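5.3 Teaching the grip on the Gedach station

1. Put the bowl on the table and the pump bottle beside it.
2. Start the Makance panel and set jog speed to 200.
3. Bring the fingers up to the orange part of the bottle. Keep hands clear - the jaws close without a warning tone.

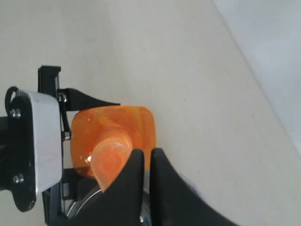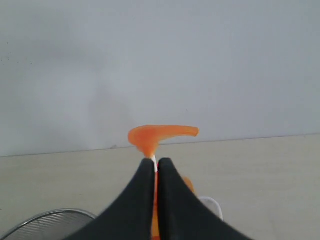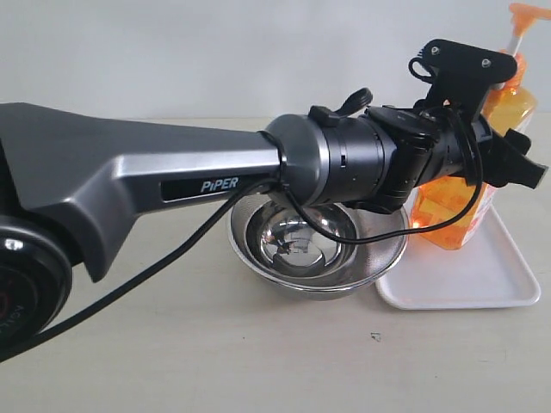 Fig. 2. Gripper fingers and orange plastic.

4. Save the position as Grip 3.

Note: Check that the cables can move freely before each run.

Caution: Do not raise the jog speed above 200 while teaching.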